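Handheld gripper: fingers not closing parallel after finger swap
Forum: Workshop and Maintenance > End effectors

kubicek_bench
Posted 24 April 2022

I look after a pair of handheld grippers that we use for recording folding and sorting tasks. Black body, yellow printed fingers with the long slot down the middle, two lenses on the plate, open bracket on top. They were put together by Stulside and I took over the upkeep from Štěpánka Sýkora, who left good notes but nothing on this.

After I fitted new fingers to the one marked 0147, the tips touch before the bases do. On hard objects you'd never notice. On cloth it matters, as a waistband gets pinched at the very end and slides out when you lift. The other gripper of the pair still has its old fingers and closes flat.

So far I have:
- reseated both fingers and retightened the screws
- swapped left and right, and the fault stayed the same
- cleaned the rail with a dry brush
- checked the bracket against a square, no visible twist

Anything else to try before I start shimming?

torquewrench_wa
Swapping left and right with no change tells you it probably isn't one bad finger. It could still be both, if they came off the same print. Did you print them yourself or get them from Stulside?

kubicek_bench
Printed here, same file, new spool. The old ones were from Stulside.

torquewrench_wa
There's your suspect. Measure the base where it sits on the carriage, old finger against new. If the first layers spread, the foot is fatter on one edge and the finger leans in. Take it back with a file and some 200 grit on a flat plate. Don't touch the slot.

mallee_dan
I'd look at the carriage before filing anything. We run the same sort of thing at Janorness and ours wore on the inside of the rail first. With the old fingers in, the wear and the fingers had more or less settled in together. New fingers showed it up. Hold the carriage and rock it. If you can feel it move, filing the feet only hides it.

torquewrench_wa
He says the other unit closes flat with old fingers. Put the old fingers back on 0147 and see. Five minutes, and you'll know which of us is right.

kubicek_bench
I binned the old ones from 0147. But I can borrow the set off the other gripper, which I should have thought of.

While I'm here, this is the sort of job they do. Jeans flat on the bed, one gripper in each hand, lift by the waistband and the hem. 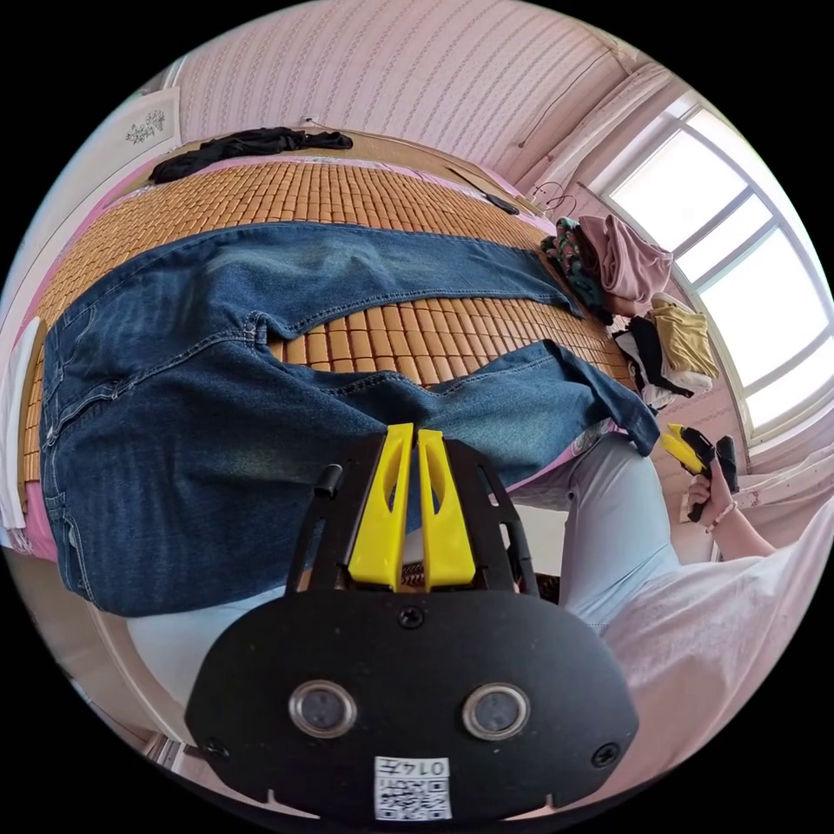 Unit 0147 nearest the camera, second gripper in the right hand by the window.

The slots are there so the fingers give a little when they close. Denim is the worst case for us because of the thick seams. If only the tips are holding, a seam levers them open. T-shirts go fine either way.

prairie_fixit
What are your finger screws done up to? I've seen people lean on them and squash the plastic so the finger tilts. Snug plus a small turn is plenty. Also check the screws on the plate. They like to back out when a unit is carried about all day, and if the plate can shift against the bracket you will chase your tail.

mallee_dan
Agree on the plate screws. I put a dab of low-strength threadlocker on mine and mark them with a paint pen so I can see if they've turned. Keep it well away from the printed parts though, some threadlockers craze plastic.

prairie_fixit
Not a fan of threadlocker on these, sorry. You have to get the plate off to clean behind the lenses and every time you do it you're scraping old glue out of small threads. Paint pen only, and check them at the start of each day.

mallee_dan
We do 800 picks between checks and have never found one loose since using it. I clean behind the lenses when the unit comes in for service and not otherwise.

prairie_fixit
Fair enough, different colour of the same thing. Our place is dusty so ours come apart a lot more often.

kubicek_bench
Results. Borrowed fingers on 0147: closes flat, or close enough that I can't get paper in at either end. My new fingers on the other unit: tips touch first, same as before. So it's the fingers, and torquewrench_wa gets the point.

The foot on the new ones is wider along the outside edge. I filed one pair and it's much better, but I don't trust my filing to come out the same on every set.

I did rock the carriage as suggested. There is a small amount of play on both units, a touch more on 0147. I've written it in the log.

torquewrench_wa
Good. Fix it in the slicer, not with the file. Set the first layer compensation, drop the bed temperature a little, and print one foot on its own until it measures right. Then print the full finger.

caua_a
Cauã Assunção here, I do the spares at Preltitz. Adding to the above, print them lying on their side if you aren't already. Standing up, the layers run across the slot and they crack at the end of it. Ours get changed at 1,000 picks regardless of how they look, and always as a pair.

mallee_dan
Changing them by count seems wasteful to me. I pull mine when I can see whitening at the end of the slot. Some sets go twice as long as others.

caua_a
You can do that if the same person looks at them every time. We have 2 shifts and they don't agree on what whitening looks like.

kubicek_bench
Side-on with compensation is printing now. I'll keep the filed pair as a spare and put a tag on it. Štěpánka's log has a service due in August, so I'll measure the rail play again then and post the numbers in this thread.

prairie_fixit
Post the slicer settings too, please, once you have a foot that measures right.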